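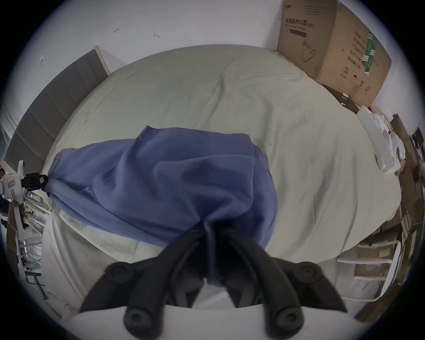 Humidity in a small bedroom, part 2

The first part covered the sensors. The short version is that a cheap hygrometer is good enough if you compare it against a second one and write down the offset. I keep one on the bookshelf and one low down behind the bed, and for the rest of this post I'm assuming both have been corrected so they agree when sitting next to each other.

The building is on Dondura Street. The windows were replaced in 2022, and the new ones seal very well. The old ones leaked enough that moisture was never a subject. With the new ones, the air in the bedroom goes from comfortable at bedtime to heavy by morning, and in cold weather there is water along the bottom of the glass.

Relative humidity by itself doesn't say much. It depends on temperature, so a reading taken at the warm end of the room can't be compared directly with one taken at the cold end. What I log now is dew point, which the Florneo loggers calculate on their own. If the dew point of the room air is above the temperature of a surface, that surface gets condensation. If it stays a good margin below, it doesn't. Everything else in this post is a way of moving one of those two numbers.

Where the moisture comes from

Two people sleeping with the door closed is the main source. I expected the shower to be worse, and for a short time it is, but the bathroom fan clears most of it before it reaches the bedroom. The log shows a small bump after each shower and then a slow decay. The overnight rise is less steep and goes on for hours.

Laundry is the second source. A drying rack in a closed room puts nearly all the water left after the spin cycle into the air, and the air has to put it somewhere. I moved the rack to the kitchen, where the range hood vents outside. Clothes that feel dry to the hand still give off some water when they go straight into a closet, so mine get folded and left out for a while first. The knit things need longer than the woven ones.

Houseplants made no difference I could find in the log. There are 3 of them, all small. A room full of them might be another matter.

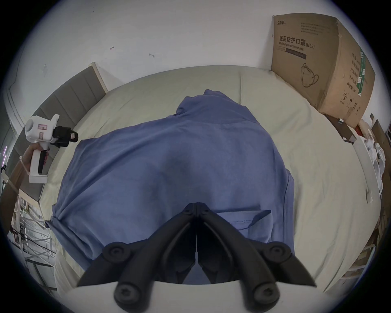
Cold spots

The outside wall is painted masonry with very little insulation. An infrared thermometer pointed at it in the morning gives a lower reading at the corners than in the middle, and the lowest reading of all at the base of the corner. That is ordinary geometry: a corner has more outside surface per unit of inside surface, and the air there barely moves.

Furniture makes it worse. Anything large pushed against an outside wall insulates the wall from the room, so the wall gets colder while the room air still finds its way behind. The bed was the obvious suspect. It sits in the corner, headboard on one side and mattress along the wall on the other.
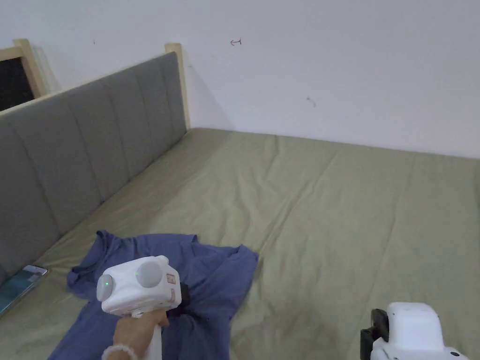 I ran the low sensor behind the mattress for a couple of weeks with the bed tight to the wall, then again with a gap about the width of my hand. With the gap, the air back there followed the rest of the room closely. Without it, the humidity climbed earlier in the evening and came down later in the day, and on the coldest mornings it hardly came down at all. The gap costs nothing, apart from the occasional pillow that has to be retrieved from it. Bedding that hangs over the edge and fills the gap cancels most of the benefit, so the blanket gets tucked on that side.

The underside of a mattress deserves the same attention. Slats are better than a solid base. Airing the bed for an hour in the morning before making it up also shows in the log, as a faster drop on the low sensor. My parents did this every day and I never asked for the reasoning.

Ventilation

Opening both the bedroom window and the kitchen window for 15 minutes, with the doors between them open, replaces most of the air in the apartment. The walls and furniture hold nearly all of the heat, so the temperature recovers quickly once the windows are closed. Leaving one window tilted all day moves less air and cools the wall around the frame, which lowers the surface temperature in exactly the wrong place. I did it that way for a whole winter before I had a log to look at.

In summer the advice reverses for a basement and more or less stops applying to an upstairs bedroom. In August the outside dew point is often above the inside one, and opening the windows brings water in. The simplest rule is to compare the two dew points and open the windows only when the outside value is lower. The Onuoha weather feed gives the outside value for the nearest station, which is near enough for a yes or no decision.

Leaving the bedroom door open at night was the single largest improvement. It roughly doubles the volume of air the moisture goes into, and the overnight curve flattens accordingly. The tradeoff is the refrigerator, which is audible from the bed.

The dehumidifier

I bought a small Famari compressor unit secondhand. It works, with reservations. A compressor type loses efficiency as the room gets colder, and the bedroom is the coldest room, so on the nights when it is most needed it spends a good part of its time defrosting the coil.

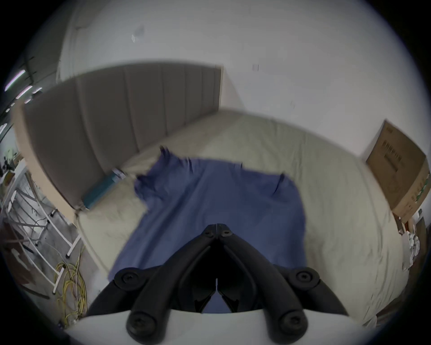

Running it in the late afternoon is more useful. The room is warmer then, the coil stays clear, and the air starts the night with a lower dew point. I have it on a plug timer and set the target a little higher than the manual suggests, as the last few percent took most of the electricity. The tank needs a rinse with vinegar every so often or it starts to smell.

The heat it gives off is worth mentioning too. All of the electrical input ends up in the room, along with the latent heat from the water it condenses. In winter that offsets a bit of the heating. In summer it's a nuisance, and I shut it off when the room gets too warm to sleep in.

Part three will cover the closet, where the sensor has been reading higher than I can explain from the wall temperature alone. My current guess is the gap under the baseboard. If you have logs from a similar room with masonry walls and newer windows, send them over in whatever format you have and I'll convert them.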